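February, notebook, 4:30 pm

Open day at Tambunan, garment handling cell. Q. Sinaga ran the demo – two-finger gripper, wrist camera, pale pink knit on the dark marbled top. Controller log stands at 1,722 grasps, 219 of them flagged as slips. Visitors mostly wanted to know about cycle time. Ask Ternik for the spare finger plates.

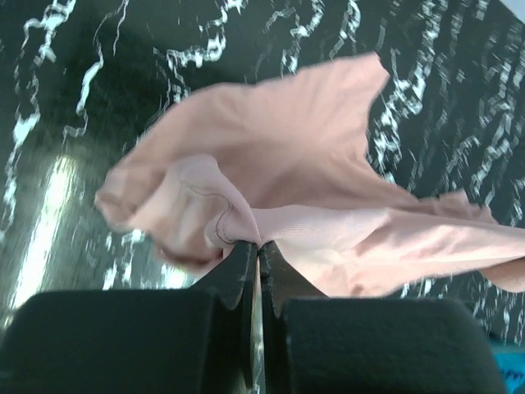

Who keeps the grasp log after the open day?
Qistina Sinaga has it on the Zulten share.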